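How to write bench rules for a small pick-and-place arm

Posted 1/5/19 in Workshop Notes, Grornden Makers' Library

If you have a small arm on a table and more than one person using it, you need bench rules. I don't mean the safety sheet that came in the box (keep that, laminate it, hang it where people can see it). I mean the page that says how the table is laid out, what goes on it, who is allowed to move the arm and what gets written down afterwards. We rewrote ours at Grornden in April and I have been itching to share it, as it has made our sessions so much better!

You will need a pen, a roll of masking tape, a tape measure, the manual for your arm and an hour with the people who use it. Do the whole thing standing at the bench. Rules written at a desk come out wrong.

Step 1. Decide what the rules cover

Write one sentence at the top of the page. Ours reads: "These rules cover the Cleso bench, its arm and anything placed within the arm's reach." That last part matters. Our old page talked only about the arm, and people would quite reasonably leave a mug of tea beside it.

If your arm belongs to a larger cell, or lifts anything heavy enough to hurt, stop here and work from the proper machinery standards with someone trained to apply them. This page is for light tabletop arms and it does not replace a risk assessment.

Step 2. Mark the reach

With the power off, move the arm by hand to its furthest points, if the manual allows it. Add 20 cm all the way round and put tape on the floor wherever that line runs past the table. Everyone stays behind the tape while the arm is live.

Check the stop button from every place a person might stand. Can you hit it without leaning over the table? If you can't, move the button. We ended up with 2 of them, one at each end, and I would never go back.

Step 3. Choose the work pieces

Keep them plain. Simple shapes in strong colours are lovely to work with – you can talk about "the green ball" and everybody knows which one you mean. For each piece, write down its name, its colour and its width, and use those names in every log. We had one block with three different names in the old book, and sorting that out took me a whole evening.

Retire a piece if it has a split, a sharp edge or anything sticky on it. A small nick in the paint is fine, but note it.

Step 4. Clear and light the table

Our rule is short: if it isn't in the task, it isn't on the table. Wipe the surface with a dry cloth before each session and look across it from a low angle. Specks are easy to miss from standing height and very easy to see on a close camera.

Keep the lights the same all session. Close the blind, switch on the overheads and leave them alone. Shadows do move things about for a colour-based picker, and we lost a happy afternoon to learning that.

Step 5. Do the wrist view check

Before the first run, look at the wrist camera's picture and go through these points out loud:

The fingertip is in view, coming up from the bottom.
The target piece has clear table around it.
Each piece in the task can be told apart by colour.
Any piece touching the border of the picture is noted.
Marks or specks on the surface are noted, or wiped away. 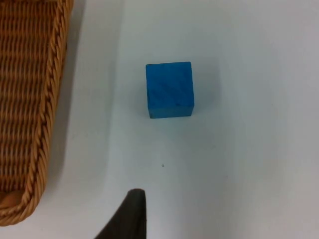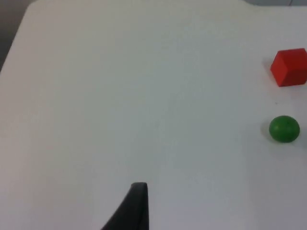 Wrist views for the Step 5 check. First: blue cube, with the basket at the left. Second: red cube at the right border, green ball below it.

In the second view the red cube runs past the border, so that goes in the log as "part seen". It does not fail the check. It does mean you shouldn't ask the arm to go for it until the camera has been moved to take in the whole block. The dark speck on the table gets a note too, in both views.

Step 6. Agree who does what

One person drives and one person watches. The watcher has a hand near the stop button and no phone. If either of them says "stop", the driver stops at once and the talking comes later.

Nobody reaches in to straighten a piece during a run, however tempting it is. Stop the arm, wait until it is still, say "hands in", fix it, say "hands out". Yes, it feels silly the first few times. You get used to it quickly.

Step 7. Keep a log you will really fill in

Our first log sheet had 11 columns and people gave up halfway across. The Szilágyi sheet we use now has four: run number, pieces used, what happened, anything odd. A full book holds 96 runs.

Write failures down with the same care as the good ones. "Missed the cube, finger came down short" is a wonderful log entry! "Didn't work" is no use to the next person.

Step 8. Read it through and change it

Pin the page up as a draft and let people scribble on it for a few sessions. The scribbles are where the good rules come from – our "no phone" line began as one. Then type it up, put a version number at the bottom and throw away the old copies, including the one in the drawer.

The group at Grurnum has a bigger arm and has started from the same page, with a longer section on the floor tape. I'll add their version to the downloads shelf once they have finished with it.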